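Orard block-sorting bench: questions about the February stop

Last updated 2018-02-25

Why is the bench out of use?

The arm on the sorting bench pushed down into the board during an ordinary run and did not stop when it should have. The run was ended with the stop button. No one was hurt. The bench stays locked out for automatic runs until the items at the end of this page are done.

What exactly went wrong?

The arm works from a stored height for the top of the board. That height was set before the board was refitted, and it was not set again afterwards. The arm therefore believed the surface was lower than it was. On most moves this made no difference, as it stops well clear. On the one move where it comes down beside a block, it met the wood and kept pressing.

Shouldn't the force limit have stopped it?

Yes. The limit was set to 33 newtons on the control screen, but the program in use that day loaded its own settings at start-up and switched the limit off. Nazar Ivanyshyn found this in the log the same afternoon. It was a leftover from testing, when the limit kept tripping on harmless contacts.

How long did it press for?

The log shows 3 seconds between first contact and the stop button. Marichka Nechyporuk was at the bench and pressed it.

Was anything damaged?

The tip of the arm was slightly bent and has been replaced. There was a shallow dent in the board, which was sanded out. The blocks are fine.

I had a session booked. What happens to it?

Oksana Horobets is moving all bookings to the Pasichnyk bench at Broltidlow. If you have not heard from her, write to her with your old slot and the name of your program. Please don't turn up at Ostside and ask for the bench to be unlocked - the people on the desk don't have the key.

Can I use the arm in slow mode?

Only with Maëlle Hawthorne or Nkrumah Quansah present, and only for the height checks. Slow mode limits the speed of the arm. It does not limit how hard it can push.

What are the height checks?

The arm is brought down by hand control at 27 points over the board and the reading is written down at each one. The blocks are left out on the board so that the checks also cover the moves made close to them. Stay outside the yellow floor line while the arm is moving, and keep one hand on the stop button.

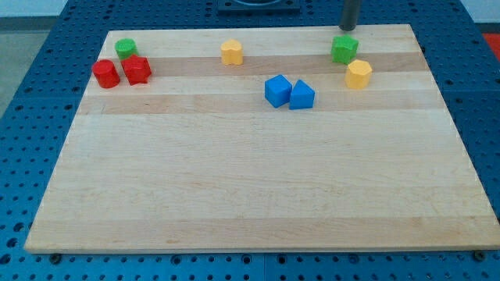 If a reading differs from the stored height by more than a millimetre, stop and tell Maëlle. Don't correct the stored value yourself, even if the cause looks obvious. Two people did that on the old bench and we ended up with two different heights in two different files.

What has to be done before it reopens?

The force limit is being moved to the arm's own safety settings, where a user program can't change it. The height checks have to be passed three times, on separate days. Every stored program has to be opened and searched for the start-up line that caused this. Nkrumah is doing the last of these and expects to finish in April.

Do I need to change my own program?

If you copied the start-up section from the shared folder before the stop, yes. Delete it and use the new one. Programs with the old section will be refused when you load them.

Who do I tell if I see something similar?

Press stop first, then ring Nkrumah. Leave the arm where it is and don't restart the controller, as this clears part of the log.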